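Pallisness Newsletter
30th November
By Biljana Petek

Search this site Search Go

Preparing line art for a shared printed coloring book

The second Pallisness coloring book, Akcombe Rooftops, is open for pages. The theme is a continuous street of buildings, drawn by different people and joined edge to edge. The first book taught us where files go wrong, and most of this item covers how to avoid that. Please read it before you start drawing. The measurements matter more than the style.

The finished page is 8.5 by 8.5 inches. Your file should be 8.75 by 8.75 inches, which leaves an eighth of an inch of bleed on every side. Set the document up at 600 dots per inch before drawing anything. A drawing made at 150 and scaled up afterward prints with soft edges, and we will send it back.

The template has three guides. The outer guide is the bleed, the middle guide is the trim, and the inner guide marks the safe area, a quarter inch inside the trim. Keep faces, lettering and signatures inside the safe area. Rooflines and pavement run through to the bleed on the left and right sides only. The top and bottom of the page may end wherever you like.

The join points are the part that most people ask about. On each side edge there are two short ticks. The upper tick is the height of the gutter line and the lower tick is the height of the curb. Your lines must cross the edge at those ticks, at a right angle, for at least the last eighth of an inch of the trimmed page and on through the bleed. Between the two edges you can do anything. A tower, a hole in the road or a flight of stairs is fine so long as the line comes back to the tick before the page ends.

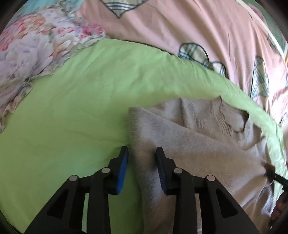

Can I draw on paper and scan it?

Paper is fine as long as the scan is made in grayscale at 600 dots per inch and then converted to pure black and white. Set the threshold so that your thinnest line stays unbroken. Erase dust specks before you send the file.

Line weight

The minimum line is 1 point. Thinner lines survive on the proof and then drop out on the run. The main outlines should be between 2 and 3 points, with 1 point kept for brick, tile and other texture. Lines above 5 points look like solid shapes at this page size and tend to pull the eye away from the neighboring page.

Close your shapes. People who color on a tablet use the fill tool, and a gap of a few pixels lets the color run across the whole sheet. To check, fill each large area on a spare layer and look for leaks. Delete the spare layer before export.

Avoid large areas of solid black. A window or a doorway is acceptable. A night sky is not. The paper is uncoated and heavy black soaks through to the back, and the reverse side of each page is left blank on purpose so that markers don't spoil a second drawing. Gray tones are also out. If you want shading, use hatching, with at least 2 points of white between strokes.

Very small shapes are a problem of a different kind. A cell smaller than an eighth of an inch across can't be colored with an ordinary felt pen. A few are fine as texture. A whole page of them was the most common complaint about the first book.

File format

Send one PDF or one TIFF per page. TIFF files should be 1-bit with lossless compression. For PDF files, convert all lettering to outlines. Don't send JPEG files, which leave a gray haze along every line that has to be cleaned by hand. Flatten the layers and remove the template guides. In the first book one page went to proof with its guides still showing.

Name the file with your last name, an underscore and your page number. Page numbers are given out in the order that people sign up. If you take two pages, they won't be next to each other unless you ask for that.

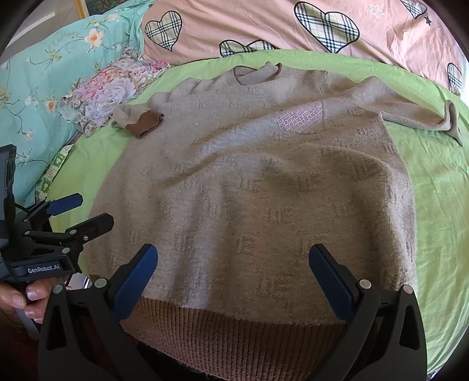

Category: Books & Zines / Print Production

Paper, binding and proofs

The interior will be printed on Mansilla uncoated, the same stock as last time. It takes colored pencil well and accepts alcohol markers with some show-through. Watercolor makes it buckle. We looked at a heavier sheet, but at that weight the book would not stay open without being held, and the postage moved up a band.

The binding changes from glue to a wire coil. The coil needs a clear strip half an inch wide along the left edge of each page. You don't have to leave this strip empty. The printer adds it outside the artwork, so the drawing keeps its full width and the left join point stays where it is. The pages are also perforated next to the coil. Anyone who wants to assemble the full street can tear out the pages, trim to the marks and tape them from the back.

Stalura will do the printing. They need the complete set of pages in one batch, so a late page holds up every other page. The run is 2,173 copies. Each contributor receives two, and extra copies can be ordered at cost when the proof is signed off.

Proofs will be sent as low-resolution PDF files in January. Check your own page for missing lines, check that your name is spelled correctly in the index, and check both join points against the pages on either side. You will have 7 days to reply. A page with no reply is treated as approved. Changes at that stage are limited to corrections. New drawings can't be swapped in after the proof goes out.

Rights and credit

You keep the copyright in your page. By sending it you allow Pallisness to print it in this book and to show a reduced version on the website. Any further use, including a second printing, needs a new agreement. Your credit appears in the index and not on the page itself, although a small signature in the safe area is allowed. Please don't include logos, characters or shop names that belong to someone else. Made-up shop signs are welcome and people seem to enjoy coloring them.

Places

There are 25 pages in the book. At the time of writing 17 are taken, including both end pages. The open pages are all in the middle of the street, so each has a neighbor on both sides. To sign up, reply to this newsletter with your name as it should appear in print and say whether you work on paper or on screen. The template comes back to you with your page number already marked in the lower margin, outside the trim.

Filed under: coloring books, line art, open calls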